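Third grade started weaving in November. We used cardboard looms with 10 slots each, and most kids got through the first row before cleanup.
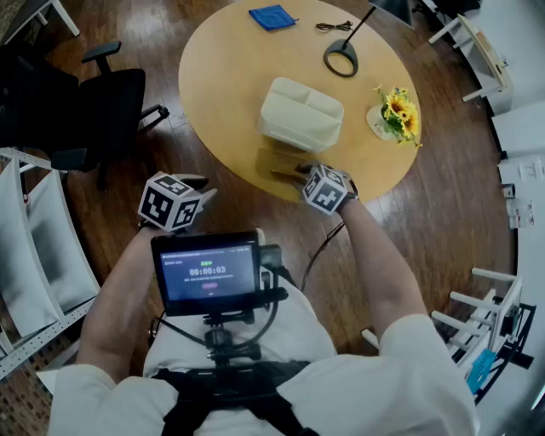
The round table and the desk organizer.

Ms. Shin lent me her yarn scraps – about 80 balls, mostly green. Fifth grade is still on clay. Their pinch pots go in the kiln on Friday, so please don't send late ones after that. 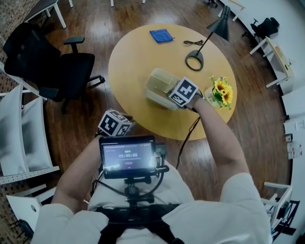 Coming up

Fourth grade begins printmaking with foam plates. If you have clean foam trays at home, send them in with your child. Old shirts for smocks are welcome too.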